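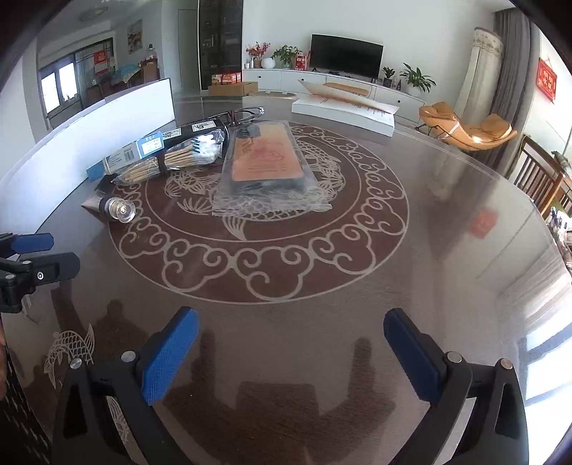
Koi cloth under the glass, living room table.

1/ Posting my notes on moving long distance with a small truck, now that we're three weeks into the new place in Dralorley. Several people asked what it cost and what I'd change. Long thread.

2/ The total was 3261. That covers the truck, fuel, one motel night, boxes, and the helpers at the far end. It doesn't cover the deposit on the apartment or the food we threw out.

3/ We booked the truck in May for a September move. I called again in August and the same truck was 300 more. Book early if you know your date. If you don't know your date, ask what they charge to change it. Ours let us change once for free.

4/ The company was Fasalside. Truck was clean, tires were fine, the radio didn't work. Pickup took an hour and a half because the line was long and one person was doing all the paperwork. Return took ten minutes.

5/ Weight. The truck was rated for 2000 pounds of cargo and we came closer than I liked. Books are the problem. I had packed them in large boxes and had to repack most of them into small ones the night before.

6/ Glass. Take the top off any table that has one and carry it on its edge, never flat. Blanket on both sides, then cardboard, then tape on the cardboard only. Ours rode upright between the mattress and the wall of the truck.

7/ Whatever goes under the glass should travel with it. I rolled the cloth and taped the roll to the table legs. Otherwise it ends up in a box marked "misc" and you find it next year.

8/ Helpers. We paid 200 for two people for two hours through Khumalo. They were on time. They also got the couch around the stair landing, something I'd have bet against.

Bathroom stuff goes last and gets unpacked first – one bag, kept in the cab. I did not do this. Toothbrushes turned up on day two in a box with the extension cords. Little tubes and packets spread everywhere otherwise, and a table is as good a spot as any to sort them.

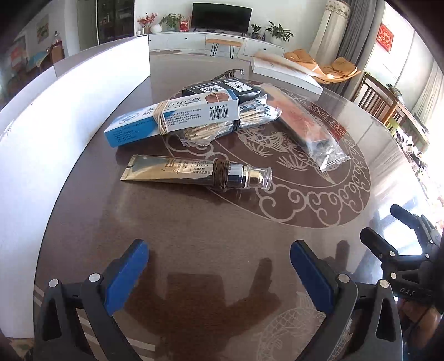
9/ Things I'd skip next time

Wardrobe boxes. We bought four and they took up a huge amount of floor. Trash bags over the hangers did the same job for the coats.

Also the plastic wrap for the dresser. The drawers slid out anyway when we tilted it.

10/ Things I'd do again

Photos of every cable before unplugging. A door wedge for each end of the trip. Paying for the motel – the second day of driving was easy and I think we'd have been miserable doing it in one go.

11/ Addresses. The post office forwarding worked fine. The Poreria account did not. It's our renters insurance, and they kept the old address until I called twice. Check yours before the first bill goes out.

12/ Still not unpacked: the closet in the hall, two boxes of kitchen things, all the picture frames. I'll add the box list if anyone wants it. It's a plain spreadsheet with room, box number, and contents.

26 Sep 2022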